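Garden & Outdoors > Watering > Saucers and trays

Are self-watering saucers worth the money or is it just a dish?

Rhea Bañez
Apr 6, 2023

My sister-in-law swears by the Narura saucers and keeps telling me I'm killing my plants by watering from the top. I've got nine pots on a south-facing balcony, mostly herbs, two chillies and a bay that sulks. The Narura ones claim to "regulate uptake", and as far as I can see from the website it's a dish with a bit of felt in it. The shop wants more for the saucer than I paid for the bay.

Has anyone used these for a full summer? Not a week, a summer. I'm also being told I should leave water standing in them all day, and everything I grew up with says that rots the roots. Please don't just send me a link to the maker's own page, I've read it.

Sum-yee Sin

I had them for two summers and I'd say you've read it correctly. The felt goes green, then it goes stiff, and after that it's a dish. The basil did well the first year, but it was a warm year and everyone's basil did well, so I wouldn't give the saucer the credit.

Watering from below is fine in itself. Pour some in, leave it for twenty minutes or so, then tip out whatever's left. Your pots need holes in the bottom, obviously. If the top of the compost is bone dry and has shrunk away from the sides, bottom watering is better than pouring it on, as that just runs down the gap and out again.

Standing water all day is a bad idea for the bay and for any thyme or rosemary. Mint won't care. Mint would live in a drain.

The one thing I'd change is to water from the top every now and then anyway. Salts from the feed creep up and you get a white crust on the surface. I ignored this until November and lost a chilli I was fond of, though I can't swear that was the cause.

Anju Shukla

My Doherty ones are brilliant, never had a problem, don't know what the fuss is about. Get the bigger size. I've got the blue.

Kalliopi Dimitrov

I'd want to know what "regulate" means before paying for it. Felt can't tell when a plant has had enough. It soaks up water and passes it on, and an old tea towel will do the same.

What matters more is the size. Go a bit wider than the base of the pot, with sides high enough that it doesn't slop when you carry it. Avoid unglazed clay on anything you care about, it lets damp through and you'll get a ring on the table. Ask me about my mother's sideboard.

As for the bay, I doubt water is the trouble. Tip it out and look at the roots. If they're going round and round, it wants a bigger pot, and no saucer will sort that out. I repotted mine last spring and it did nothing for weeks, then put out a lot of new leaf.

I'd do two of your herbs with cheap plain dishes and two without, same feed, same spot, and see if you can tell them apart by the end of August. I couldn't.
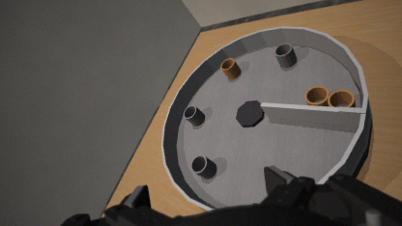 If you do try it, keep the chillies out of the test. They droop at midday whatever you do to them and you'll end up blaming the dish.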